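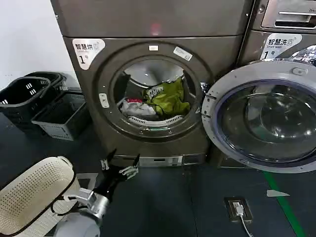
Gilang Hidayat

Waiting for Laundry: Queue Habits in Granell Hall

My first proposal was on bus timetables in Mansilla, but the bus company never wrote back, and my laundry was piling up anyway. So this report is on how students in Granell Hall wait their turn.

Method. I put a paper survey in the mailboxes and got 157 back, 11 of which I had to throw out. Six were blank. The other five were mostly complaints about the elevator, and fair ones. I also sat in the laundry room on several evenings in July with a notebook, which got me a lot of privacy.

Results. Of the usable answers, 49 said they would take a stranger's finished clothes out of a dryer if no one came back for them. Everyone else said they would wait. I can only report that this large and patient majority does its washing at some hour when I was asleep.

The strongest opinions were on where the clothes should go afterward. Top of the machine was the usual choice. The folding table was thought to be too forward - one person wrote "that's their underwear, Gilang" although the survey was meant to go one way.

Problems. People behave better near a man with a notebook. I also asked only about dryers, and my adviser pointed out that washers have queues too. A second survey would fix this, if someone else does the mailboxes.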